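Collecting Demonstrations for a Two-Arm Shelving Task
Banafsheh Rezaei and Nkrumah Addo
Final report, Project Rasunora
Submitted Dec 9, 2019

2. Data Collection

The learning system is trained only on demonstrations performed by a human operator. Each episode begins with bottles and other small items spread over the worktable and ends when the operator has placed the assigned bottles on the raised shelf. Both authors served as operators and exchanged roles after every 10 episodes. An episode may last up to 2 minutes; longer attempts were discarded.

Starting layouts were varied by hand. Some bottles were set upright and others laid on their sides, and loose caps were left among them as distractors. A small potted plant was kept beside the shelf as a fixed obstacle.

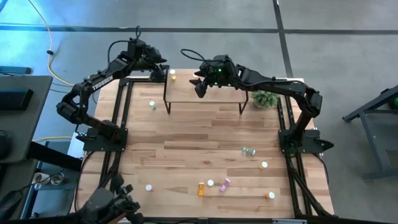

2.1 Labeling and Review

Episodes were labeled in Kwofie, the annotation tool maintained by the department. The author who had not operated the arms reviewed each recording. Of the first 17 episodes, 12 were accepted. The remainder were rejected for dropped bottles or contact with the plant, and their layouts were recorded for repetition in January.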